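4.2 Anreise und Leistung in Auswärtsspielen

Der Heimvorteil im Mannschaftssport ist gut belegt, seine Ursachen sind es weniger. Neben dem Publikum und der Vertrautheit mit der Halle wird seit langem die Anreise der Gäste genannt. Für den Profibereich liegen dazu brauchbare Daten vor, für die unteren Ligen kaum. Gerade dort sind die Bedingungen aber andere: Die Spielerinnen arbeiten oder studieren, gefahren wird meist am Spieltag selbst, oft in mehreren privaten Autos.

Ausgewertet wurden 143 Auswärtsspiele von 15 Handballmannschaften der Frauen. Die Liga ist in eine Küsten- und eine Binnenstaffel geteilt. Zur Küstenstaffel gehören unter anderem Torkness und Flatby, zur Binnenstaffel Lestbridge. Spiele gegen Mannschaften der anderen Staffel finden nur in der Rückrunde statt und sind fast immer mit einer langen Fahrt verbunden. Freundschaftsspiele und Turniere blieben unberücksichtigt, ebenso Begegnungen, die auf neutralem Platz nachgeholt wurden.

Als Anreise gilt die Strecke zwischen der Heimhalle der Gäste und der Spielhalle auf der Straße. Als lang wurde eine Anreise von mehr als 100 Kilometern eingestuft. Die Grenze ist gesetzt und nicht aus den Daten gewonnen. Sie entspricht der Regelung, nach der die Liga einen Fahrtkostenzuschuss zahlt, und war den Vereinen deshalb vertraut.

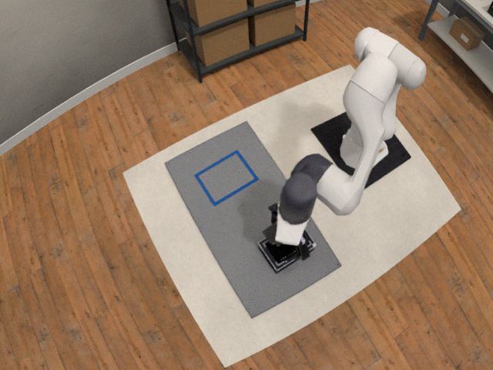 Abb. 4: Roboterarm mit schwarzem Greifer über einer grauen Arbeitsmatte (Computergrafik)

Zielgröße war die Tordifferenz, getrennt nach erster und zweiter Halbzeit. Das Endergebnis allein hätte die Frage nicht beantwortet, denn eine müde Mannschaft kann ein Spiel gewinnen und eine ausgeruhte verlieren. Zusätzlich wurden technische Fehler erfasst, also Schrittfehler, Fehlpässe ins Aus und Stürmerfoul. Die Angaben stammen aus den Spielberichten und aus den Strichlisten der Zeitnehmertische. Die Strichlisten sind nicht einheitlich geführt. In Flatby wurde das Stürmerfoul bis zum Ende der Hinrunde nicht gesondert notiert, die betreffenden Spiele gehen nur mit den übrigen Fehlerarten in die Auswertung ein.

Die Spielstärke der Gegner wurde über den Tabellenplatz zum Zeitpunkt der Begegnung berücksichtigt. Für den Saisonbeginn ist das unbefriedigend, weil die Tabelle dann wenig aussagt. An den ersten Spieltagen wurde daher die Abschlusstabelle der Vorsaison verwendet. Bei Aufsteigern wurde der letzte Platz angesetzt.

Nach langer Anreise lagen die Gäste zur Halbzeit häufiger zurück als nach kurzer. In der zweiten Halbzeit verschwindet der Unterschied weitgehend. Das widerspricht der Annahme, mit der die Untersuchung begonnen wurde. Erwartet worden war, dass sich die Fahrt gegen Ende des Spiels bemerkbar macht, wenn die Kräfte nachlassen. Die technischen Fehler zeigen dasselbe Bild - sie häufen sich in der Anfangsphase und gehen danach zurück.
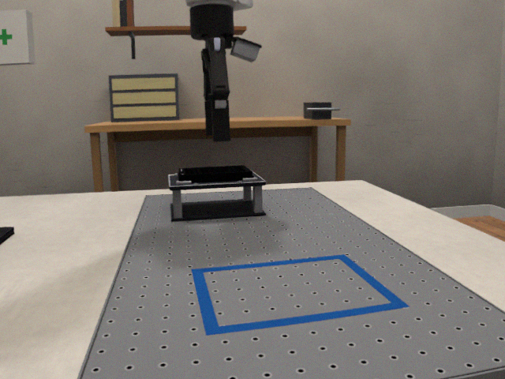

Text: Mwanahawa Ondieki

Eine naheliegende Erklärung ist die verkürzte Aufwärmzeit. Aus den Anwurfzeiten und den Eintragungen der Hallenaufsicht lässt sich für einen Teil der Spiele ablesen, wann die Gäste die Halle betreten haben. Nach langer Fahrt blieb ihnen im Mittel weniger Zeit bis zum Anwurf. In sieben Fällen wurde der Spielbeginn verschoben, weil ein Teil der Mannschaft noch unterwegs war. Diese Spiele sind in der Auswertung enthalten. Lässt man sie weg, wird der Rückstand zur Halbzeit kleiner, die Richtung bleibt gleich.

Die Trainerinnen und Trainer wurden schriftlich befragt. Die meisten nannten das lange Sitzen als Problem, einige auch die getrennte Anreise in mehreren Wagen, die eine gemeinsame Besprechung vor dem Umziehen verhindert. Die Mannschaft aus Torkness fährt seit dem Winter mit einem Kleinbus des Busunternehmens Bhatt und legt auf halber Strecke eine Pause ein. Ob das etwas bewirkt, lässt sich an einer einzelnen Mannschaft nicht prüfen, zumal im selben Zeitraum zwei Rückraumspielerinnen aus einer Verletzungspause zurückkehrten.

Einschränkend ist anzumerken, dass die Strecke nur ein grobes Maß für die Belastung ist. Auf der Küstenstraße dauert dieselbe Entfernung deutlich länger als im Binnenland. Tatsächliche Fahrzeiten wurden von den Vereinen nicht festgehalten und ließen sich nachträglich nicht mehr ermitteln. Auch die Tageszeit blieb außer Betracht, obwohl die Anwurfzeiten zwischen dem frühen Nachmittag und 20 Uhr liegen. Für die kommende Saison ist vereinbart, dass die Gastmannschaften Abfahrt und Ankunft auf dem Spielbericht eintragen. Die Auswertung dieser Angaben soll im Mai beginnen und getrennt nach Staffeln erfolgen.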